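Teleop demos in the sim kitchen: wrist view flipped, or is it me?

Gruteo Community > Learning from demonstration > Recording demos

16 replies, 2567 views

skillet_jo wrote:
Hi all, first real post. I'm recording demos in the Gruteo sim kitchen, driving both arms by remote with a pair of hand controllers. The task is clearing the counter, one object at a time. I've been at it most of November and my success rate is embarrassing. I do fine when I steer from the overhead view, and then I switch to the wrist view for the last bit and my hands go the wrong way every single time. I push left and my brain says right. Counter's at the top, floor's at the bottom of my understanding of life, etc. Grab from my wrist stream:
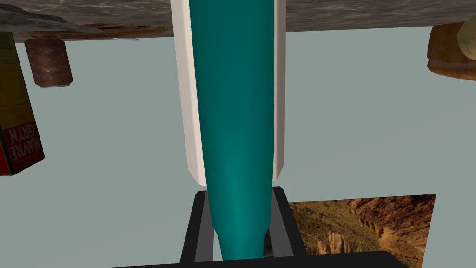
skillet_jo
New member, demo recording

So the fingers are closed on the teal thing and I want to set it down somewhere sensible, and I've got the can hanging like a bat and the lettering on the box upside down. Do you all just get used to this? Or do I rotate the stream before I record? I have 120 demos to hand in and I don't want to do them all again if flipping the view ruins something.

dustpan_dave wrote:
Don't touch the recorded stream! Rotate what you look at, never what you save. The policy doesn't care which way is up as long as it's the same way every time. If half your demos are flipped and half aren't, you've taught it two cameras.

There's a display-only rotate in the viewer settings. Check that the "apply to log" box is off.

Kinga Sipos wrote:
Dave is right about the logging but I'd go further and say don't rotate the display either. I learned on the raw view and it took me a couple of evenings. The policy will only have the raw view, so if you can't do the grasp from it, maybe the information isn't in there. I've caught plenty of bad camera placements that way.

dustpan_dave wrote:
Sorry Kinga, I don't buy it. A network doesn't get seasick. You can make a person miserable for a week and all you get out of it is shaky demos. Shaky hands are in the data forever.

Kinga Sipos wrote:
I said a couple of evenings, I did not say a week :) And my demos aren't shaky, come look at them.

marrow_bean wrote:
Can I ask a dumb question, why are you switching views in the middle of a reach at all? I keep the overhead as my main window and the wrist one small in the corner. I only glance at it when the fingers are about to close. If you swap the whole screen you lose your bearings right when you need them.

skillet_jo wrote:
Not dumb, I didn't know you could have both! I've been hitting the toggle key like an animal. OK, tried it just now, and it's already so much better. The overhead view for anyone who wants to know what layout I'm on:

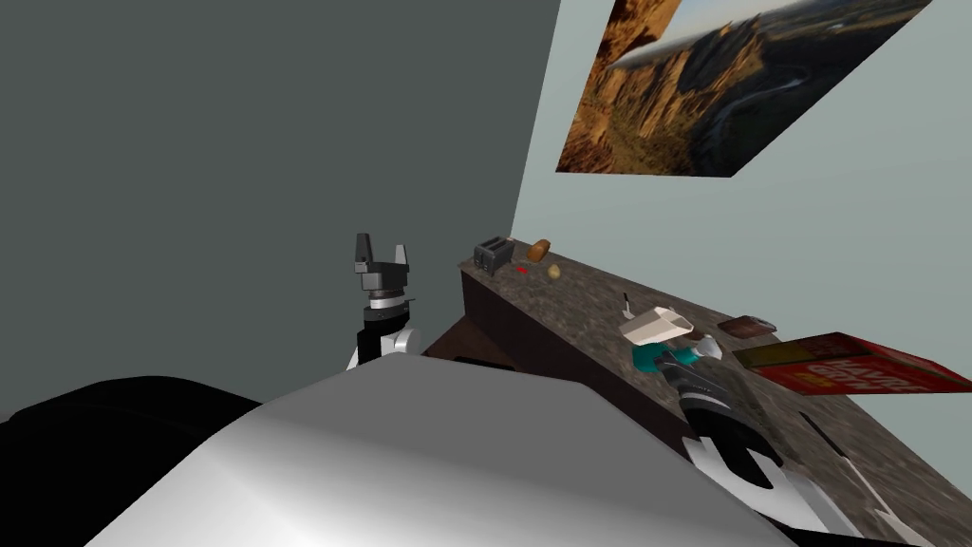 Overhead view, right arm at the white carton, left arm parked up by the corner.

The left arm is another question. I leave it sticking up like that for the whole demo because I only have so much attention to go around. Is that bad?

Réka Pintér wrote:
Parked is fine, but park it in the same place every time. I went through a batch from our group where everyone had left the idle arm wherever it happened to be, and the trained policy had this lovely nervous wave, the spare arm drifting around the whole time the other one worked. We ended up writing a home pose into the start script. Ask for the Major preset if you're on the two-arm model, it has one built in.

Also looking at your overhead, I'd be careful with the carton. You've got that dark brown flat thing right beside it and the big red box after that, so if you come in low along the counter you'll plow the lot. Go up, over, then straight down. It feels slow. Do it anyway.

skillet_jo wrote:
Plowing the lot is exactly my style, thank you. Do I throw out the demos where I bumped something on the way but still finished?

Réka Pintér wrote:
I throw them out.

dustpan_dave wrote:
I keep them. A bump and a calm recovery is useful, because the robot is going to bump things too and it needs to have seen somebody deal with it. What I throw out is the ones where I panicked and did circles in the air for a while.

Réka Pintér wrote:
On a big set, sure. With 120 I'd want them clean. If a quarter of a small set is bumping, it learns that bumping is part of the job. We had this with Skumo last winter and it cheerfully nudged everything before picking it up.

marrow_bean wrote:
Middle way: keep them but tag them, then train with and without. It's one extra key press at the end of each take.

huno_fan wrote:
Unpopular opinion, get off the hand controllers. I use a Huno leader arm, a little copy of the robot arm you move by hand, and the sim arm follows. The flipped wrist camera stops mattering so much when your own wrist is in the same position as the robot's. You can feel when you're at a silly angle.

Kinga Sipos wrote:
Fair, but my shoulders give up fast with a leader arm. For long sessions I'd still take the controllers.

huno_fan wrote:
Armrest! Get an armrest. But yes OK, the first week hurt.

skillet_jo wrote:
No budget for a leader arm so it's controllers for me. Update for whoever finds this later - I did a session with the overhead big and the wrist view small and rotated (display only, box unchecked, I checked it 2 times, Dave), left arm at the home pose, up and over on everything. Way fewer do-overs. I'm tagging the bumps for now and I'll decide later. Kinga, I'll try the raw view on a weekend when I'm feeling brave.

Next problem is the round yellowish thing by the bread, which rolls off every time I so much as look at it. Do I open a new thread for that?

marrow_bean wrote:
New thread please, and put the gripper speed in the first post. I bet you're closing too fast.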